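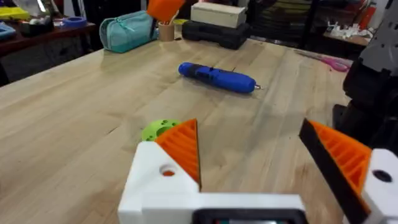 Figure 7. Shared bench at Vinow: blue cordless tool near the centre of the top, teal pencil case and cork cup at the far edge.

3.2 Bench surface and small items

The Vinow bench has a pale wooden top with visible grain. Under the scheme set out by Phelan at Nkuna, each item left on a shared top is coded by size, by colour contrast with the surface and by distance from the nearest edge. Lime-green printed parts contrast strongly with the wood and were coded high.
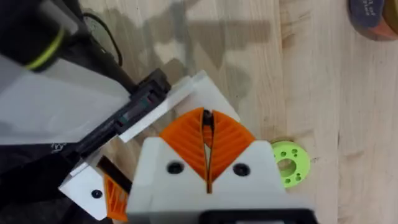 Beige and cork items were coded low. Contrast was judged by eye against a printed card, and codes were entered in Grurko at the bench. 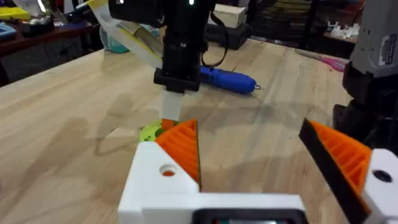 Powered hand tools form a separate class and take the position of the body, with the direction of the bit noted. Items on shelves were left out of the coding. A construction toy baseplate is treated as one item together with the bricks fixed to it, while a loose piece beside it is entered separately. 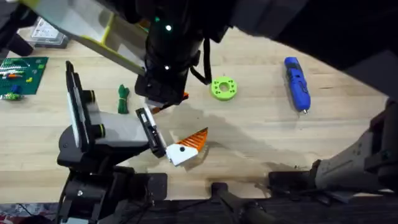
3.3 Storage

Small parts were kept in lidded trays of 20 compartments. Trays were labelled on the short side only.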